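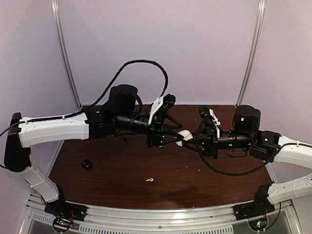
Why can't somebody just tell the robots what to do? asks Nicholas, and fair enough. Telling is easy. Sadly, robot arms are terrible listeners.

So a person shows them. At the Itum workshop in Sistholm, someone sits at the controls and steers both arms through a job. The computer saves every wiggle, including the embarrassing ones. Then they do it again. After 200 tries, the computer starts looking for a pattern. The person starts looking for a snack.

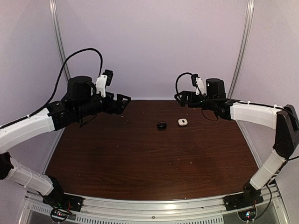

Two arms, two small objects and plenty of crumbs.

Want to try? Steer a friend's hand to pick up a grape. Now do it 40 times.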